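그롤비(Grolby)는 피테소(Piteso)가 공개일과 견학용으로 내놓는 탁상 로봇 시연 세트입니다. 로봇 팔이 색색의 그릇과 컵을 다루는 모습을 손님이 가까이서 보게 해 드립니다. 춤추는 로봇, 커피 내리는 로봇, 손님과 악수하는 로봇을 찾으신다면 다른 회사 페이지가 훨씬 화려합니다.

판매와 대여 모두 가능하고, 구매 전에 그록스테드(Grokstead) 시연실에서 먼저 보실 수 있습니다.

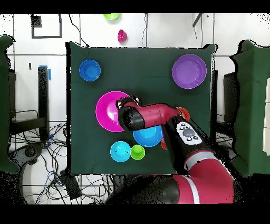
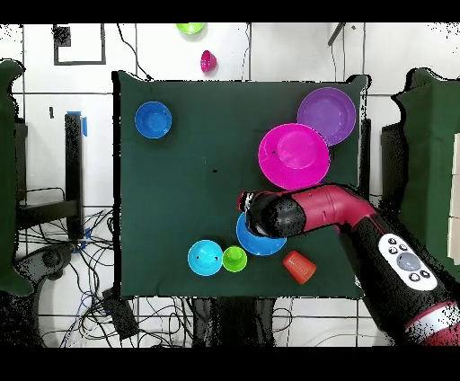
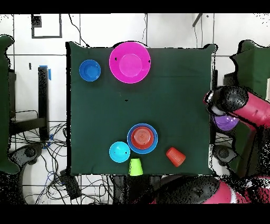
공개일을 한 번이라도 치러 본 분은 손님들이 로봇보다 커피 쪽에 오래 서 있다는 것을 아실 겁니다. 그롤비는 그 격차를 조금이라도 줄여 보려고 만든 세트입니다. 할 일은 설거지가 끝난 부엌에서 누구나 하는 일과 비슷하고, 그래서 손님이 설명 없이도 훈수를 둘 수 있습니다. 진녹색 천 위에 색이 뚜렷한 그릇과 컵을 놓아두면 뒷줄에 선 손님도 "지금 자홍색 얘기하는 거죠?" 하고 끼어듭니다. 세 번째 사진처럼 빨간 그릇이 파란 그릇 안에 쏙 들어가 있는 배치는 특히 반응이 좋습니다. 그 옆에 주황빛 도는 빨간 컵이 누워 있으면 더 좋고요. 어린 손님은 컵부터 세우라고 하고, 어른 손님은 팔짱을 끼고 겹친 그릇부터 어떻게 할 거냐고 묻습니다. 두 부류 모두 로봇이 자기 말을 들을 거라고 믿는다는 점에서는 차이가 없습니다.

## 세트에 들어 있는 것

기본 세트는 로봇 팔과 그리퍼, 제어 장치, 시연용 탁자와 덮는 천, 그릇과 컵 한 벌, 비상 정지 스위치, 진행자용 안내서로 이루어집니다. 배송 상자에는 내용물 목록이 붙어 있고, 반납하실 때도 같은 목록을 씁니다. 그릇은 자주 없어집니다. 가져가는 사람이 누구인지는 저희도 모르지만 간식 시간이 긴 행사일수록 회수율이 낮았습니다.

천은 여벌이 한 장 더 들어갑니다. 음료를 들고 몸을 기울이는 손님에 대비한 것으로, 안내서에 "탁자 위 음료 금지"라고 적어 둔 뒤에도 여벌 천의 사용률은 달라지지 않았습니다.

다음은 별도 주문 품목입니다.

- 손님용 낮은 관람대
- 두 번째 그릇 한 벌
- 탁자 위 상황을 크게 보여 주는 화면과 거치대
- 바닥 케이블 덮개
- 한국어 안내판(영어판은 기본으로 들어갑니다)

케이블 덮개를 기본 품목에 넣어 달라는 요청이 꾸준합니다. 위 사진들의 왼쪽 아래를 보시면 그 요청이 나오는 사정을 짐작하실 수 있습니다. 손님이 지나다니는 쪽에 케이블이 놓일 예정이라면 꼭 함께 주문해 주세요.

## 시연은 이렇게 흘러갑니다

저희가 진행하는 표준 견학은 111분입니다. 두 시간이라고 쓰면 손님이 두 시간 반을 예상하고, 한 시간 반이라고 쓰면 한 시간 만에 외투를 입기 시작해서 일정표에 실제 길이를 그대로 적게 되었습니다. 중간 휴식도 여기에 들어 있습니다.

처음에는 안전 안내를 합니다. 팔이 닿는 범위와 비상 정지 스위치의 위치, 손을 넣으면 안 되는 때를 설명합니다. 손을 넣어도 되는 때가 언제냐는 질문이 매번 나오는데, 답은 "진행자가 팔을 정지시키고 넣으라고 말한 뒤"입니다. 진행자가 물을 마시고 있을 때는 해당되지 않습니다.

이어서 진행자가 정해진 배치로 한 차례 시연합니다. 이 부분은 대개 조용합니다. 팔이 움직이는 동안 손님들은 숨을 죽이고, 팔이 그릇 위에서 잠시 멈추면 누군가 "고장 났나?" 하고 속삭입니다. 움직임 사이의 정지 구간은 설정에서 줄일 수 있습니다. 초기값을 길게 잡은 것은 설명할 시간을 벌기 위해서였고, 결과적으로 속삭일 시간도 벌게 되었습니다.

휴식 뒤에는 손님이 배치를 정합니다. 팔을 멈춘 상태에서 그릇과 컵을 옮기고, 모두 안전선 밖으로 물러난 뒤 다시 시작합니다. 첫 사진의 배치에서는 연두색 컵이 작은 청록색 그릇에 바짝 붙어 있습니다. 손님들이 즐겨 고르는 배치도 이런 식입니다. 로봇을 곤란하게 만들고 싶다는 마음은 나이와 직업을 가리지 않아서, 제조업체 견학단도 초등학생 단체와 똑같이 웃으며 컵을 붙여 놓습니다. 큰 그릇을 살짝 겹쳐 두는 분도 많습니다. 두 번째 사진의 자홍색과 보라색이 그렇게 놓여 있습니다.

그리퍼가 놓치는 경우도 당연히 있습니다. 그럴 때는 진행자가 팔을 멈추고 다시 놓은 다음 이어 갑니다. 예전 안내서에는 실패했을 때 분위기를 살리는 농담이 한 줄 실려 있었으나 읽어 본 진행자들의 의견에 따라 삭제했습니다. 지금은 그 자리에 재시작 순서가 적혀 있고, 이쪽이 더 호응을 얻고 있습니다.

마지막은 질문 시간입니다. 자주 나오는 질문은 아래에 따로 모았습니다.

## 그록스테드 시연실 방문

방문 시연은 오후 2시에 시작합니다. 한 회에 최대 9명까지 받습니다. 더 많은 인원이 탁자를 둘러싸면 뒤에 선 분은 앞사람의 뒤통수를 견학하게 되니 단체는 나누어 예약해 주세요.

예약은 데스피나 콘스탄티니디스(Despina Konstantinidis)가 받습니다. 원하시는 달과 인원, 그리고 방문 목적을 적어 주시면 됩니다. 방문 목적 칸에 "그냥"이라고 적으셔도 예약은 됩니다. 구매 검토로 오시는 분께는 설치 조건표를 미리 보내 드리고, "그냥" 오시는 분께는 약도만 보내 드립니다.

3월은 견학 철이라 자리가 빨리 찹니다. 학교 단체와 겹치는 회차는 소음이 상당합니다. 조용히 보고 싶은 분은 예약할 때 말씀해 주세요. 보장은 못 해도 표시는 해 둡니다.

시연실은 일 층 복도 끝에 있습니다. 복도에 걸린 화살표 가운데 하나가 창고를 가리키고 있는데, 건물 관리 측에 교체를 신청해 둔 상태입니다. 창고에 도착하셨다면 왔던 길로 돌아 나와 왼쪽 문을 여시면 됩니다.

시연실에서는 다음 사항을 지켜 주세요.

- 탁자 주변 바닥의 선과 장비를 밟지 않습니다.
- 길게 늘어지는 목걸이나 출입증 끈은 옷 안에 넣습니다.
- 사진 촬영은 괜찮습니다. 플래시는 꺼 주세요.
- 로봇 팔에 가방을 걸지 않습니다. 실제로 있었던 일입니다.

## 출장 시연

행사장에서 직접 보여 드리는 출장 시연에는 진행자 2명이 갑니다. 한 사람은 말하고 한 사람은 정지 스위치 옆에 섭니다. 스위치 옆 사람이 할 일 없어 보인다며 인원을 줄여 달라는 문의가 있는데, 그 사람이 할 일 없어 보이는 날이 잘된 날입니다. 인원은 줄이지 않습니다.

지난 공개일 시즌에는 게오르기우(Georgiou) 전시홀에서 가장 오래 머물렀습니다. 타나시스 쿠추코스(Thanasis Koutsoukos)가 진행을 맡았고, 바로 옆 부스가 안마 의자였습니다. 저희 쪽 설명이 길어질 때마다 관객이 한 명씩 옆으로 흘러가 눕는 구조였습니다. 이 경험을 바탕으로 설명문을 크게 줄였고, 현재의 안내서는 그때 다듬은 판입니다. 부스 배정 단계에서 이웃 업종을 확인하시라는 항목도 이때 추가되었습니다.

출장에 필요한 조건은 다음과 같습니다.

**바닥.** 평평하고 흔들리지 않아야 합니다. 임시 무대는 사람이 뛰어오르는 순간 모두 흔들리므로 권하지 않습니다.

**전원.** 다른 장비와 나누어 쓰지 않는 콘센트가 필요합니다. 전기 주전자와 같은 멀티탭을 쓰는 것은 금지합니다. 주최 측이 "주전자는 잠깐만 쓸 거예요"라고 하셔도 마찬가지입니다.

**조명.** 고르게 밝은 곳이 좋습니다. 색이 도는 무대 조명 아래에서는 그릇 색을 사람도 헷갈려 합니다. 디스코 조명이 돌아가는 송년 행사에서 한 번 해 보았고, 보고서는 요청하시면 드립니다.

**공간.** 팔이 뻗는 쪽과 손님이 서는 쪽을 분리해야 합니다. 도면을 보내 주시면 저희가 안전선을 그려서 회신합니다. 냅킨에 그린 도면도 치수만 적혀 있으면 받습니다.

**반입 경로.** 승강기 문의 폭을 재어 알려 주세요. "넓어요"는 치수가 아닙니다.

## 구매하신 뒤의 설치

설치는 저희 기사가 방문하여 마칩니다. 탁자 고정, 팔 장착, 기준점 맞추기, 정지 스위치 시험, 담당자 교육 순서로 진행합니다. 담당자는 교육에 처음부터 끝까지 계셔야 합니다. 교육 중에 담당자가 바뀌면 기준점 맞추기부터 다시 하므로, 회의가 잡혀 있지 않은 분으로 정해 주세요.

그릇은 저희가 드린 것을 쓰시는 편이 가장 속 편합니다. 다른 그릇을 등록하는 기능도 있습니다. 탕비실에서 가져온 머그잔을 등록한 고객사가 있었는데, 시연은 무난히 마쳤고 잔 주인과의 문제는 고객사 내부에서 해결한 것으로 알고 있습니다. 유리와 도자기는 보증 범위 밖입니다.

천은 팽팽하게 펴 주세요. 주름이 심하면 그릇이 기울어집니다. 세탁은 가능하지만 다림질은 낮은 온도로 하시고, 탁자 위에 깔린 채로 다리지 마세요.

정기 점검은 계약에 포함할 수 있습니다. 점검 때는 관절의 유격, 그리퍼 손가락의 마모, 케이블 피복, 스위치 동작을 봅니다. 팔에 붙은 스티커는 떼어 드립니다. 어린이 행사에 자주 쓰시는 곳은 점검 시간이 조금 더 걸리는 편입니다.

## 방문객이 자주 묻는 것

**집에서도 쓸 수 있나요?**
전원과 바닥 조건이 맞으면 설치는 됩니다. 설거지는 하지 않습니다. 이 대목에서 예약 취소가 발생한 적도 있어 미리 밝혀 둡니다.

**얼마나 빨리 움직이나요?**
시연 모드는 일부러 느립니다. 더 빠르게 할 수 있느냐고 물으시면 그렇다고 답하고, 보여 달라고 하시면 거절합니다. 공개 행사에서는 속도 제한을 풀지 않습니다.

**로봇 이름이 있나요?**
제품명은 그롤비입니다. 행사마다 손님들이 새 이름을 지어 주시는데, 저희는 모두 경청하고 기록하지 않습니다.

**사람이 몰래 조종하는 것 아닌가요?**
진행 방식은 두 가지입니다. 저장된 순서대로 움직이는 방식과 진행자가 직접 조작하는 방식이 있고, 어느 쪽인지 시작 전에 알려 드립니다. 직접 조작할 때는 진행자가 조작기를 손님 앞에서 들고 있습니다. 그래도 탁자 밑을 들여다보는 분이 계십니다. 보셔도 됩니다. 팔이 멈춘 뒤에 봐 주세요.

**그릇만 살 수 있나요?**
생각보다 많이 들어오는 문의입니다. 세트 구매 고객에 한해 추가분을 팝니다. 식기로는 쓰지 마세요.

**우리 회사 로고 색으로 맞출 수 있나요?**
천은 가능합니다. 다만 그릇과 비슷한 색은 피해 주세요. 회색 로고를 쓰시는 회사가 회색 천에 회색 그릇을 주문하신 적이 있고, 현장에서는 손님도 팔도 표정이 어두웠습니다.

## 대여와 반납

대여는 하루 단위이고 운송과 설치 인력은 견적에 따로 적힙니다. 행사 전날 설치를 권합니다. 당일 아침 설치는 추가 요금이 붙고, 문이 잠긴 행사장 앞에서 기다리는 시간도 설치 시간으로 계산합니다.

반납 전에는 진행자용 안내서의 마지막 장을 펴고 그릇과 컵을 목록에 맞추어 주세요. 모자라는 것은 빈칸으로 두시면 됩니다. 가끔 저희 것이 아닌 그릇이 섞여 돌아옵니다. 주인을 찾지 못한 그릇은 시연실 선반에 보관 중이니, 짚이는 곳이 있으면 예약 담당에게 연락해 찾아가시기 바랍니다.

행사가 취소되면 출고 전까지는 전액 환불합니다. 출고 뒤에는 운송비를 뺀 금액을 돌려 드립니다. 날짜 변경은 빈 일정이 있으면 수수료 없이 가능합니다.

견적을 요청하실 때는 행사 성격, 예상 인원, 행사장 주소, 승강기 문 폭, 주변 부스의 업종을 함께 적어 주세요. 안마 의자가 있으면 반드시 표시해 주시기 바랍니다.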